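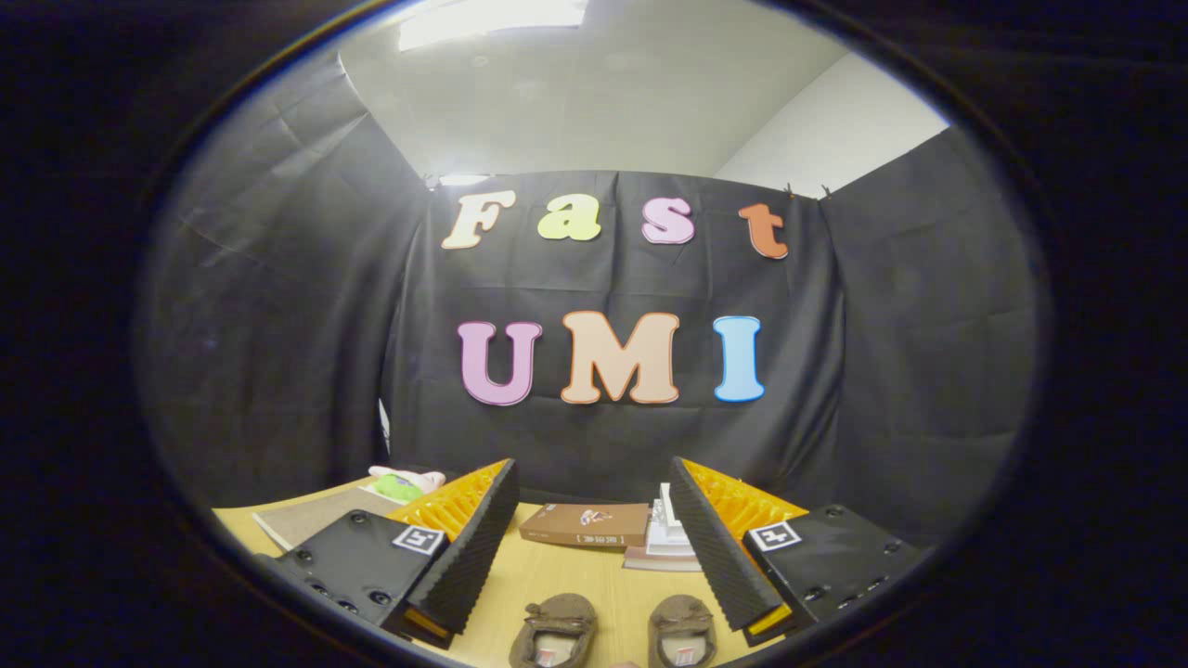

What does Drellska do?

Drellska is a command-line toolkit that turns recordings from hand-held grippers into training episodes for a policy. It reads the video and the motion data, works out where the gripper was at each moment, works out how wide the fingers were open, and writes everything to one dataset file. It also has a small replay server for running a trained policy on an arm.

Which operating systems are supported?

Linux only for the full pipeline. The episode viewer also runs on macOS. People have had some luck with the pipeline under Windows in a virtual machine, but we don't test it and GPU passthrough is your problem.

Do I need a GPU?

You don't need one for pose tracking or for export. Training needs one. Tracking is CPU-bound and runs one worker per core unless you set the workers option.

How is the finger opening measured?

From the square markers on the gripper. The detector finds the left and right marker, undistorts their corners, and takes the distance between the two centers. That distance is mapped to an opening in millimeters using the table made by the gripper calibration command. If you print new markers or remount the fingers, run that command again. Old tables load without a warning and give wrong widths, and we have an open ticket for that.

What happens when a marker isn't detected?

Short gaps are filled by linear interpolation. A gap longer than 26 frames splits the episode in two, and the frames in the gap are dropped. You can change the limit in the config file under gap_limit. Setting it much higher tends to hide real grasps, so look at a few episodes in the viewer first.

Can I use a rectified lens model instead of fisheye?

You can, but the default config expects raw fisheye frames. If you rectify before import, set lens to pinhole and supply your own intrinsics. Don't do both. Frames that have been rectified twice still track for a while and then drift, and it is hard to spot from the logs.

Tracking fails at the start of nearly every recording. Why?

Usually the map is too thin. Record a mapping pass before the demonstrations: move slowly, cover the table from several heights, and come back to where you began. Plain dark cloth and bare walls give the tracker very little to hold on to, so put some things with texture or print on them within view and leave them in place for the whole session. If you move them, make a new map.

Does the policy see absolute or relative poses?

Relative by default. Each action is expressed against the gripper pose at the time of the observation, so the policy doesn't need to know where the robot base is. Absolute poses are kept in the dataset file and can be turned on with one flag. Nelly Cabrera wrote the conversion code and her notes are in the docs folder.

How do I handle latency on the real arm?

Measure it. The latency command sends a slow sine wave to the arm and gripper and fits the delay for each one separately. Put both numbers in the robot config. The controller then throws out actions whose time has already passed and schedules the rest. Skipping this step is the most common cause of jerky motion reported to us.

How many episodes can one dataset hold?

There is no fixed limit. The largest one we work with ourselves is the Kovalchuk set, at 1,570 episodes, and it loads fine from a local SSD. Over a network drive it is slow. Use the shard option there.

My export says "412 episodes skipped." Did I lose data?

Nothing is deleted. Skipped episodes stay in the staging folder with a reason code. Code 2 means the clocks on the two grippers could not be matched, and it will usually affect a whole batch. Run the sync command on that batch and export again.

Is there a planner?

A basic one. It checks the commanded path against the table plane and a list of boxes you define, and it slows or stops the arm. It won't find a way around an obstacle. For that, connect Grerkier through the bridge module, maintained by Segundo Quintero.

Can I use my own policy network?

Any model that takes a batch of images plus recent poses and returns a list of timed actions will work. Copy the template in the policies folder and register the class name. The replay server doesn't care which framework you used.

How do I report a bug?

Open a ticket with the config file, the full log, and one short recording that shows the problem. Tickets are sorted on Monday. Please don't paste screenshots of logs.

Drellska Project, Irnutberg | Contact: Léonie Bouvier, documentation | © Drellska contributors | Back to top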